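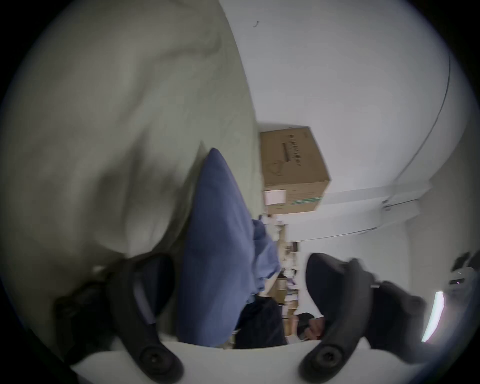
How often should household linen be replaced?

Most bed sheets in regular use can be expected to serve for several years, and the date of purchase matters less than the condition of the cloth. A sheet that has worn thin along the middle, or that tears when it is pulled gently between the hands, has reached the end of its life on the bed. It may still have a good deal of use left in it elsewhere.

This principle guided the linen rooms of hotels, hospitals and boarding schools for generations, and it is now being taken up again in the town of Bradia, where the Cleritz Linen Store has published its first full account of how cloth is bought, washed, mended and passed on. The store serves 14 guest houses and two residential schools. It was set up when the last commercial laundry in the district closed, and its members agreed to hold their stock in common.

The account, which covers the year to the end of February, records 1101 sheets in circulation. Of these, 90 were withdrawn during the year as unfit for further service. Under the earlier arrangement, in which each house bought and discarded its own linen, no such record was kept, and the members have been careful not to claim a saving that cannot be shown.

What the account does show is where cloth fails. The centre of the sheet wears first, followed by the hem at the foot, where it is tucked and pulled each day. Stains account for fewer losses than the members had expected. Damage in the wash was more common, and most of it was traced to overfilled machines and to fastenings left open on duvet covers.

The store has returned to an old remedy for the first of these faults. A sheet that is thin in the middle is cut down its length, and the two outer edges, which are still sound, are joined to form a new centre. The cut sides are then hemmed. Known as turning sides to middle, the method was once taught widely in schools. The seam can be felt by the sleeper, and for this reason turned sheets are not sent to paying guests. They go to the staff rooms at the Villalobos guest house, or are kept as dust covers for rooms closed in winter.

Buying practice has changed as well. New stock is ordered from the Momine mill in a single weight of cotton, with the year of issue stitched into one corner in coloured thread. Sheets are taken from the bottom of the pile and returned to the top after washing — a simple habit reversed in many homes, where the same two or three sets are used until they fail while others lie untouched.

Storage receives a chapter of its own. The store advises that linen be fully dry before it is folded, that shelves be lined with plain washed cotton, and that sheets kept for long periods be refolded along different lines twice a year. Creases left in one place weaken the thread.

Copies of the account are held at the Bradia reading room. The members have set aside 1000 labels for the coming year's stock, and a short course in mending will be offered to households in the district once a second sewing machine has been installed.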